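Girnow Circle is a peer support program for adults caring for a relative with a long-term illness. It was started in 2000 in the town of Gurnusham by the Inskip Trust, a small local charity, and is built on monthly group meetings with shared craft or writing work. Supporters describe it as a therapy. The program has no licensed therapists on its staff, and its own handbook avoids the word.

Each group has up to 13 members and runs from January to the end of the year. Meetings open with a check-in, followed by an hour of drawing, collage or letter writing. Members may keep what they make or leave it with the group.
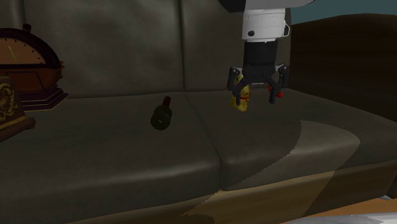
Does Girnow Circle reduce stress in caregivers?

The evidence is thin. The claim rests mostly on a survey of 334 former members, in which 96 percent said they felt "better supported." The survey had no comparison group, went only to people who had finished the full year, and asked nothing about sleep, health or time off work.

A later review by the Jenance Center, dated Jun 18, 2018, found that members valued the company of other caregivers but could not say whether the art work added anything to it. The review also noted that dropouts had never been tracked. The trust replied that a support group should not be judged like a drug trial, and it has not published further figures.

The name is sometimes said to come from an old word for "hearth." No source for this has been found, and early leaflets simply give Girnow as the name of the street where the first group met.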